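Backing tracks update — new folders, the key-change thing, Angate changeover

Quick one this time, I'm flat out re-labelling files.

First up, the new batch. 60 tracks went into the library since May, mostly country and old-time waltz, plus a fair whack of 80s ballads that people kept asking for. That puts us at 1471 all up. Duets finally have their own folder. Both voices on the guide track, panned left and right, so pull one side down and sing that part yourself.

Key changes. Yes you can still ask for a song in another key. No it isn't instant. Up or down two semitones is free and usually back to you next day. Anything bigger I have to redo the bass and sometimes the horns by hand, otherwise the low notes go to mud. Please put the ORIGINAL key in your message as well as the one you want. Half the requests say "a bit lower" and I end up guesing.

Angate changeover — the old player stops working for downloads at the end of the month. Your purchased songs carry over, same login. If your list looks short after you move, log out and back in before you write to me. We had 271 accounts moved at last check and only a handful of grumbles, nearly all about the lyric font being too small. There's a slider for it under Display, top right. Favourites don't carry over, sorry, you'll have to star them again.

Lyric timing. The words were running ahead of the music on Driltadeo boxes, worst on anything slow. Fixed in the new files. Re-download, don't just copy the old ones accross to a new stick. And format the stick as FAT32 or the box won't see it at all.
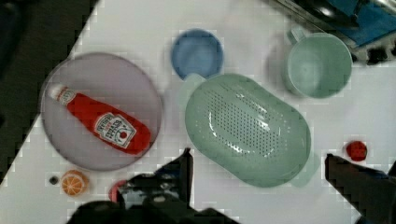 Photo: Skumton Sound newsletter

Sing-along packs for clubs and halls. The 100-song pack is back, printed lyric sheets included, large type. Brandão pack (bossa and samba, all instrumental) is still only MP3, MIDI versions when I get to them. Percussion on those is a pig to program properly.

Still hunting for a clean chart for the accordion waltzes. If you've got one in a drawer, scan it and send it, colour or grey, doesn't matter. Replies to this email come straight to me.

Skumton Sound, July 5, 2021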